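更新于 2025/03/21,固件换成新版后,“通信与控制器”和“断电行为”两节重写过。

# Munteanu 连杆式两指夹爪加腕部相机:与 Wirkham 滑轨爪的对比试用

Munteanu 的这款两指夹爪走的是平行四连杆路线,电机在壳体中央,经蜗轮减速带动左右两组连杆,指尖在整个行程里保持朝向不变。我手上原来用的是 Wirkham 的滑轨式平行爪,装在同一台六轴臂上,用了将近 2 年。两者标称夹持力接近,行程接近,法兰孔位一致,换装只需要转一次线。任务也一样:把散放在台面上的工业按钮开关按帽色分拣到对应颜色的浅托盘里。

文章只讨论这一类任务。零件尺寸小,外形不规则,一头是圆帽,一头是带螺钉端子的触点块,中间是圆柱段。要是你抓的是纸箱或者袋装料,下面大部分结论用不上。

## 配置

- 夹爪:Munteanu 连杆式两指爪,标准指座,平面指尖
- 对照:Wirkham 滑轨式平行爪,同样装平面指尖
- 相机:Birnamitz 腕部彩色相机,定焦镜头,USB 接口
- 控制器:Gornidport 的小型 IO 与运动控制盒,导轨安装
- 台面:灰色哑光板
- 托盘:浅型塑料托盘,圆角,边沿加厚

夹爪和相机都是按零售价买的,控制盒是从旧设备上拆下来的,固件已刷到当前正式版。

## 机械结构

壳体是铝件,阳极氧化发黑,分型面平整,螺钉孔没有毛刺。连杆用钢销加衬套,销子外侧有螺栓头压住。出厂时指尖侧向能晃出一点间隙,用手推能感觉到,闭合加载后消失。Wirkham 的滑轨爪在同样状态下几乎推不动。

间隙的影响取决于零件。夹圆柱段时,两片指面会自己找平,间隙帮了一点忙。夹触点块的时候,块体侧面有端子凹槽,指面先碰到凸出的一角,连杆略微让开,零件随之转一个小角度。滑轨爪在这种情况下会把零件整体推走,直到另一侧指面接触。两种表现都不理想,前者造成姿态误差,后者造成位置误差。放进浅托盘时位置误差更麻烦,零件可能压到托盘边沿。

连杆机构还有一个固有特点:指尖在开合过程中走弧线,高度会变化。张到最大时指尖偏高,合拢时指尖向前伸。厂家给了一张开度与指尖高度的对照表,以及一个拟合多项式。我在接近动作里按目标开度预先补偿高度,闭合过程中再让机械臂同步回撤。不做补偿,指尖会在闭合末段碰台面。滑轨爪没有这个问题,编程时省一步。

连杆爪的外形更占地方。张开时两组连杆向外撑出去,指座后面的宽度大于指尖间距。零件靠近托盘边沿时,外侧连杆是否会碰到托盘需要单独检查。厂家的三维模型里连杆是固定姿态,导入仿真软件后要自己拆成活动件,这件事花了一个下午。Wirkham 提供的模型自带运动副,直接能用。

## 指尖

标准指尖是平面的,表面没有纹路。随箱还有一副贴胶垫的,胶垫偏软,夹开关的金属环时留下压痕,恢复得慢。我先用胶垫版,后来换回平面版,在夹持面上自己贴了一层薄聚氨酯片。换指尖要松两颗内六角,定位靠一道台阶,重复装夹后指尖高度没有可测的变化。Wirkham 的指尖用销孔定位,更讲究,价格也更高。

平面指尖夹按钮开关的圆柱段属于线接触。夹持力调低,零件会绕接触线摆动,帽子那头重心不同,抬起后往下垂。调高又会在颈部留痕。最后用的是中等偏低的力,加一个很短的停顿,等摆动停住再横移。V 形指尖能解决摆动,代价是夹触点块时夹不稳。我试过一片 V 形配一片平面,效果居中,没有采用。

有一点 Munteanu 做得比 Wirkham 好:指尖末端较薄,两个零件靠得近时可以从缝里插进去。Wirkham 的标准指尖端部是方的,需要自己铣薄。

## 通信与控制器

夹爪本体支持 RS-485 和两路数字输入。数字输入只能开和合,力和速度取自内部存储的预设,对分拣任务来说够用,调试时不方便。我走的是 RS-485,经 Gornidport 控制盒转发给机械臂。

旧固件有个毛病:连续下发位置指令时,后一条会在前一条执行到一半时覆盖掉它,状态位却仍然按前一条报告完成。结果是机械臂以为夹爪已经到位,提前抬起。新固件改成了带序号的指令,状态帧里回报序号,这个问题没有再出现。还在用旧固件的话,建议在每条位置指令之后读一次实际开度再往下走。

状态帧内容如下,顺序按手册:

1. 指令序号
2. 实际开度
3. 电机电流
4. 接触标志
5. 故障码

接触标志由电流阈值和速度阈值共同判断。夹软一点的东西时标志来得晚,夹开关的硬塑料段时响应足够快。标志只说明遇到了阻力,夹到零件和夹到托盘边沿在它看来没有区别。要区分得看开度:夹住圆柱段时开度落在一个很窄的区间,落到区间外就判为误抓,张开重来。Wirkham 的控制器里直接有这个区间判断功能,叫“工件识别”,设上下限即可;Munteanu 需要在上位程序里写。

接线从拆包到第一次动作将近两小时就没有必要了,手册里端子图和实物印字不一致,A、B 两根线标反。反接不会损坏,只是没有响应。我把电源和通信分开走线,中间隔开一段距离,之后没有再出现校验错误。

## 断电行为

蜗轮自锁,断电后夹持力基本保持。急停时手里的零件不会掉,这对我有用。反过来说,卡住以后没有办法用手掰开,只能上电,或者从尾部的小孔伸扳手转电机轴。小孔被相机支架挡住一半,得先拆支架。支架一拆,手眼标定就作废。

Wirkham 的滑轨爪断电后由弹簧保持,力会小一些,手动能推开。两种设计各有用处,我倾向于能手动推开的那种,原因是试用期间需要手动松开的次数比急停次数多。

新固件上电后不再自动寻零,要主动发寻零指令。旧固件一上电就合拢再张开,手里有零件时会把零件扔下去。改得合理,不过老程序要补一句。

## 腕部相机

Birnamitz 这台相机体积小,装在夹爪侧上方的支架上,镜头朝向指尖前方的台面。选它是因为轻,线也细,转腕时不容易扯。拍照位的镜头到台面距离定在 272 毫米,在这个高度上托盘和周围的零件能同时进画面,圆帽的边缘也足够清楚。

自动曝光在这个任务里不能用。画面大部分是哑光深色台面,自动曝光会把整体拉亮,红色帽子随即饱和,和橙色分不开。黄色托盘占到画面一大块时,曝光又往下压,触点块上的细节糊成一片。我用固定曝光、固定增益、固定白平衡,台面照度调到 700 勒克斯,灯加漫射板。之后颜色阈值在白天和晚上基本一致。

亮面零件的反光仍然存在。金属环会在画面里形成一条白亮的带,位置随零件朝向变化。早期的分割程序把亮带当成零件的端部,估计出来的轴线短了一截,抓取点偏向帽子。后来改成先找帽子的颜色区域,再找触点块的蓝色区域,以两者中心连线作轴线,亮带就不参与计算了。

相机的驱动只给了两种像素格式。高分辨率那一种在转发时延迟明显,低分辨率那一种做定位已经足够。曝光参数写入后掉电不保存,每次开机要重新下发。这一点手册没有提到,我是在第二天开机后发现颜色全乱了才查出来的。

滚动快门也要考虑。机械臂停稳之前拍的图会有斜切,看上去像托盘歪了一点。拍照前加停顿即可,停顿时间与臂的刚度有关,按自己的设备试。

## 手眼标定

标定用棋盘格板,机械臂绕着板子变换姿态,每个姿态拍一张。Birnamitz 自带的标定程序能用,输出格式需要转换。转换时要留意四元数的顺序,它把实部放在最后,我的机械臂接口把实部放在最前。

内参稳定,拆装之后重新标也没有多大变化。外参对支架非常敏感。支架是折弯件,两颗螺钉固定在壳体侧面,没有定位销。螺钉松一点,相机绕螺钉轴转一点,落到台面上就是可以看出来的偏移。我在支架根部加了一块小挡块,又涂了中强度螺纹胶。厂家要是愿意多钻一个销孔,这段文字就可以省掉。

每次开工前做一次快速校验:移动到固定位置,拍台面上的一个标记,比较像素坐标。偏出阈值就停下来重新标。标记贴在工作区外侧,别让托盘挡住。

## 测试方法

每种夹爪跑 800 次抓放循环,零件、托盘、光照、机械臂速度都保持一致。零件按红、黄、绿三种帽色混放,姿态由人手撒放,互相重叠的重新撒。每批更换目标托盘的颜色,托盘位置也略微移动,程序不使用固定的放置坐标,每次由相机重新定位。

判定分以下几类:

- 正常:零件落入托盘,没有压边,没有弹出
- 压边:零件一部分搭在托盘边沿上
- 滑脱:抬起后、到达托盘之前掉落
- 误抓:开度检查不通过,自动重试
- 停机:需要人工处理

误抓后重试成功的不算失败,但单独记录。停机一律算失败。

测试期间没有更换指尖,也没有中途改参数。Wirkham 先跑,Munteanu 后跑,中间隔了一次完整的重新标定。两组的人手撒放不可能完全相同,所以很小的差别不值得解释。

## 结果与差别

两种夹爪在正常率上接近,差别主要在失败的类型。

Wirkham 的失败以压边居多。指面先碰到零件的一侧,把零件推开一小段,夹住之后零件相对指尖中心有偏移,而程序按无偏移来放,长轴方向靠近托盘边时就搭上去了。解决办法是夹住之后再拍一次,测出偏移后修正。但零件被指尖夹住时,腕部相机只能看到一部分,修正精度有限。

Munteanu 的失败以滑脱居多。零件在指间转了一个角度,接触面变小,横移加速时掉下来。把加速度降低后滑脱明显减少,节拍随之变长。贴聚氨酯片也有帮助,厚度选薄的,厚了会让开度区间变宽,误抓判断不准。

误抓两边都有,分布很有规律:大多发生在触点块朝着机械臂一侧的零件上。原因在视觉,帽子离镜头远,颜色区域小,轴线方向误差大。把拍照位向前挪一点有所改善,再往前挪则看不到靠近自己这一侧的零件。

停机的原因里,Munteanu 那一组主要是卡住后需要拆支架,Wirkham 那一组主要是滑轨进了碎屑。滑轨爪的防尘条不算严密,碎屑来自触点块上磨下来的塑料粉。连杆爪没有滑轨,粉末落在外面,吹一下即可。连续运行时这一项对 Munteanu 有利。

温升方面,两者外壳都在能用手长时间接触的范围内。噪声方面,Munteanu 的蜗轮闭合末段有一声短促的啸叫,不影响工作,夜里听着比较突出。

## 节拍

开合速度标称值 Munteanu 更快,到了实际任务里优势被两件事抵消。一是闭合时机械臂需要同步回撤,回撤动作和夹爪动作要等齐才能抬起。二是滑脱迫使加速度降低。综合下来,两者单次循环时间相差很小。

如果零件高一些,不需要贴着台面夹,高度补偿可以省去,Munteanu 会快出一截。我试过把开关竖放再夹,验证了这一点,但来料不可能都竖放,所以没有计入。

预张开是值得做的优化。移动到抓取点上方时先张到比零件宽度略大的开度,不用张到最大,闭合行程短,指尖弧线造成的高度变化也小,外侧连杆占的空间也跟着变窄。代价是对定位精度要求更高。

## 托盘颜色与定位

托盘用红、黄、绿三色,和帽色对应,程序里用同一组颜色阈值,只靠面积区分托盘和帽子。省事,但有一个隐患:零件靠托盘太近时,同色帽子会和托盘的区域连成一片,托盘外轮廓多出一个鼓包,拟合出的矩形跟着偏。处理办法是对轮廓做一次开运算,再拟合圆角矩形。

托盘的内底比外沿暗,外沿受光的一侧会发白。用饱和度阈值时,发白的部分可能被排除,得到的矩形比实际小一圈。对放置来说小一圈是安全的,我没有改。对避障来说不行,避障用的是另一组更宽的阈值。

下面是测试时腕部相机的两幅原始画面,先红托盘,后黄托盘。
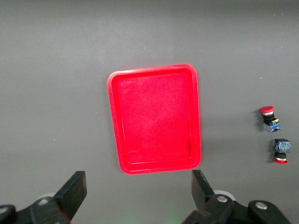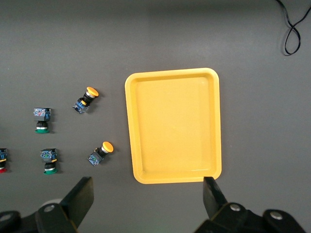
手指遮挡是连杆爪配腕部相机时最需要花时间处理的一项。两片手指始终处在画面下部,它们的位置随开度变化,固定的矩形遮罩要么遮得太多,要么漏掉指尖。我按开度存了一组遮罩,运行时根据状态帧里的实际开度取最近的一张。黄托盘那一幅里,右侧指尖在画面上已经压到托盘下沿,轮廓底边少了一小段,遮罩必须把这一段标为未知,拟合时只用其余的边。红托盘那一幅没有压到,不过左侧手指的边缘带着托盘映上来的一点红,只按颜色分割时会多出一些零碎的红色像素,靠面积下限滤掉。Wirkham 的手指走直线,遮罩按开度平移即可,一张图够用。

画面边缘的零件也要有明确规则。黄托盘那一幅的最左边有一个红帽开关只露出一部分,帽子和触点块的中心都算不准。现在的规则是:颜色区域一旦接触画面边界,该零件只登记,不抓取,等移动拍照位之后再看。加上这条规则以前,程序会按露出的半个区域求中心,抓取点系统性地偏向画面内侧。

## 线缆与安装细节

夹爪线从壳体尾部出,相机线从侧面出,两根线在腕部会合。随附的扎带座位置不好,转腕到一侧极限时相机线被拉直。我把扎带座往前臂方向移了一段,留出一个松弛的弯。USB 接头没有锁紧螺钉,用一小块夹板压住,之后不再掉线。

台面上的线也会进相机视野。黑线在深灰台面上对比很弱,颜色阈值一般不会选中它,但基于边缘的方法会。能收走的尽量收走,收不走的在工作区定义里排除那一角。

法兰转接板另外收费。转接板本身没有问题,附带的螺钉偏长,在我的机械臂上会顶到底,换短一号即可。

## 软件

Munteanu 提供一个桌面配置程序和一份 Python 库。桌面程序用来改地址、设预设、看电流曲线,功能齐全,电流曲线的刷新率比较低,看不到接触瞬间的尖峰。Python 库接口清楚,异常类型分得细,串口超时默认值偏短,经过控制盒转发时需要调大。

Gornidport 控制盒的转发功能有一个缓存选项,默认打开。打开时读到的可能是上一周期的状态,和夹爪旧固件的问题叠在一起很难排查。我的建议是关掉缓存,接受稍低的轮询速率。

Wirkham 那边的软件老一些,界面不好看,文档齐,报错信息能直接对应到手册章节。第一次装夹爪的人用 Wirkham 会省不少时间。

## 磨损情况

跑完全部循环之后拆开外侧盖板检查。连杆销的衬套没有可见磨损,润滑脂有少量外溢。侧向间隙与出厂时相比没有手感上的差别。指面聚氨酯片中部被压出一道浅痕,位置对应圆柱段,翻面可以继续用。

Wirkham 的滑轨需要清理,补脂后恢复顺畅。它毕竟已经用了很久,拿来和新爪比磨损不公平,这里只作记录。

## 选哪一个

零件贴着台面平放、放置精度要求高、程序希望写得简单,选滑轨式,我会继续用 Wirkham。现场有粉尘、零件间距小、断电后不允许掉件,选 Munteanu 的连杆爪,并且预留时间写高度补偿和分开度遮罩。

Birnamitz 相机可以买,前提是你愿意自己固定支架,并在启动脚本里重新下发曝光参数。Gornidport 控制盒对单台夹爪来说不是必需品,机械臂控制器自带 RS-485 的话直接接就行。

目前我这台臂上装的是 Munteanu,主要看中它不怕粉末。V 形指尖和加销孔的支架还在打样,七月以后装上再测滑脱。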